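# Toothbrush, cup, table: Dornside tidies up

The toothbrush has had a good June in Dornside. Residents of the Narkisstead building were invited to bring the contents of their bathroom shelves downstairs and put them in order in company, and 37 people took up the offer, which is more than came to the talk on gutters.

The tidying morning was the idea of Firdevs Akyol, who lives on the second floor and whose own shelf, she admits, once held 3 open tubes of toothpaste at the same time. "You squeeze one until it gets difficult, then you start another," she said. "After that it's a matter of pride not to go back."

Her rules are short. Everything comes off the shelf. Whatever gets used every day goes in a cup, and whatever doesn't has to make its case. A brush and a tube may share. A third item in the same cup is considered greedy, and a razor is considered a separate conversation.

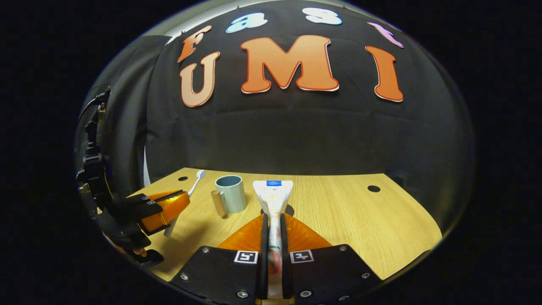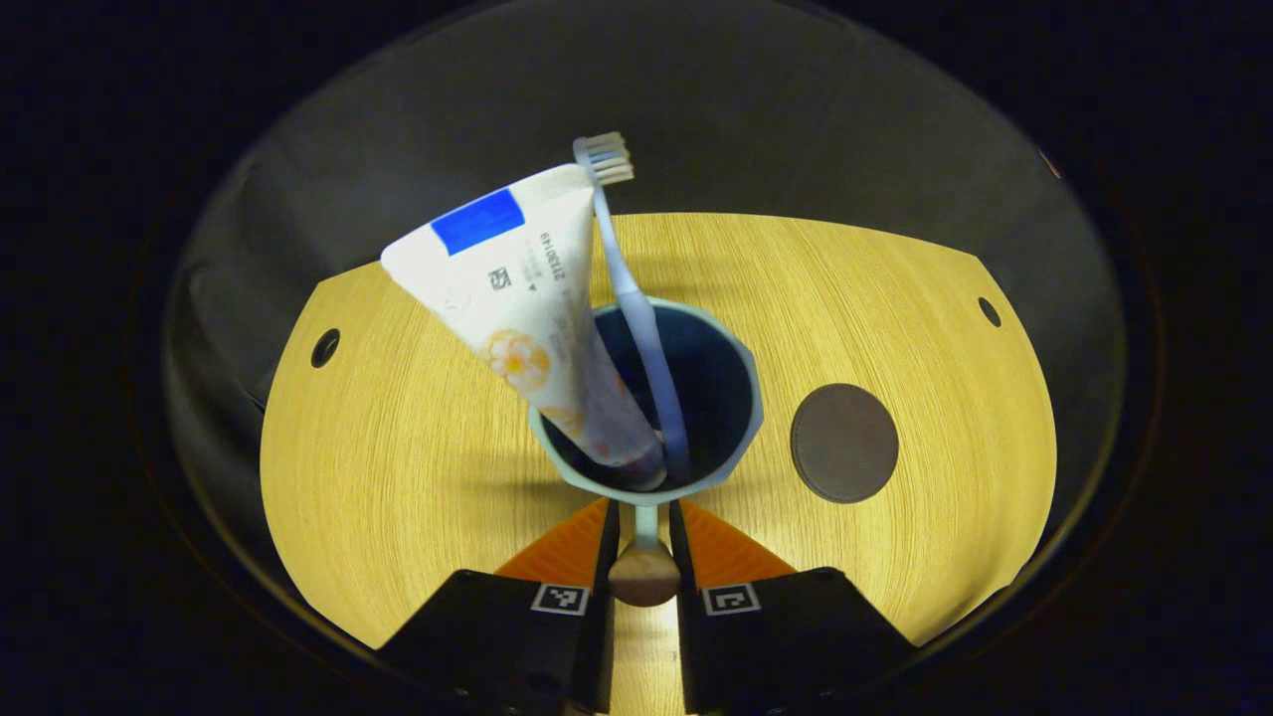

*A white toothbrush on the table under the big letters, top; below it, a pale blue one sharing a cup with the toothpaste.*

The main dispute of the morning was over which way up the tube should go. Akyol favors cap down, on the grounds that toothpaste obeys gravity even when the household doesn't. Mpho Visser, from the Grisum end of the street, has stored his flat on its side for years and saw no reason to be told otherwise before lunch. The two sides were still at it when the coffee ran out.

Visser did give ground on cups. He arrived with a drinking glass that had been doing the job since he moved in and left promising to find something with a wider bottom. He would not be drawn on when.

Leftover items, including several combs and a soap dish shaped like a fish, went into a box by the door marked "Free, please." By noon the combs were gone. The fish was still there in the evening.

A second session, on the cupboard under the kitchen sink, will be held at 10 a.m. in the same room. Sign up on the sheet by the Pretorius Street entrance. Bring your own cup, and leave the bleach at home.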